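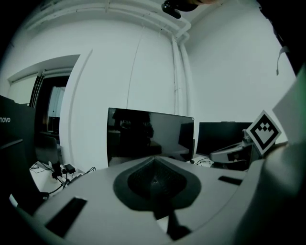 A work room with white walls and screens on the desks.

Dismont Opens Shared Desk Rooms in Akaler

AKALER, January 18, 2024 - Dismont, a supplier of furniture and fittings for small offices, announces the opening of its shared desk rooms on Charbonneau Street. The rooms are intended for small companies that need a desk and a monitor but do not wish to sign a long lease.

The new premises have 3,535 square feet of floor space, divided into seven rooms. The walls are kept white, and the pipes were left on the surface of the walls and painted in the same color, so a repair can be made without opening the plaster. Monitors stay on the desks and are included in the rent. Members bring their own computer and keyboard.

Work on the building began in August. Dismont replaced the lighting, repaired the floors and ordered 102 office chairs from its own Iredari line. The chairs have a padded seat and can be rolled from one room to the next. Chairs which are not in use are kept in a store room on the ground floor.

"In the first month we received many questions about cables," the company says. "Our members move the desks more often than we expected. For this reason we will add more power sockets along the walls during the spring."

A desk can be rented by the day, by the week or by the month. The shortest monthly agreement is three months. A complete room can also be reserved by one company, and in this case the desks may be placed in one long row or in groups, as the company prefers.
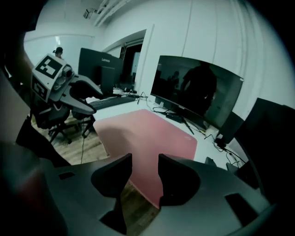
Can members leave their own equipment on the desk overnight?
Members with a monthly agreement can leave it there, and the room is locked in the evening. Members who rent by the day are asked to clear the desk before they go home.

Visits to the rooms are possible on working days, by appointment with the Dismont office in Akaler.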